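4.2 Setting the grasp angle in Dristix

Do this after camera calibration (section 4.1). The arm must be homed and the Umau controller set to Manual.

1. Open Dristix and load the pick profile for your part.
2. Place one part in the work area and click Detect. The part outline and its yaw angle appear in the side panel.
3. Set Symmetry to 4 for square parts. The planner then treats each quarter turn as the same grasp.
4. Set Approach Height to 10 mm and click Plan.
5. Click Step to run the plan one waypoint at a time.

Caution: Keep hands out of the work area while stepping. Manual mode limits speed but does not stop the arm on contact.

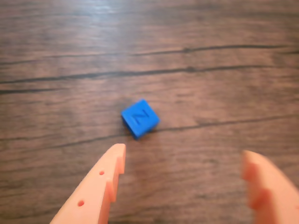

Yaw comes from the outline of the top face, and the planner uses it to line up the fingers with two opposite sides. Markings are ignored unless Read Face is on. A block turned corner-up with a raised letter, like the blue Z cube between the open pink fingers, can be used to check both settings.

6. If the fingers would meet the corners, click Reject and repeat step 2.
7. Click Save to Profile.

Note: Saved plans are kept in the Viklund log folder, up to 1,000 entries. Error 661 means the folder is full.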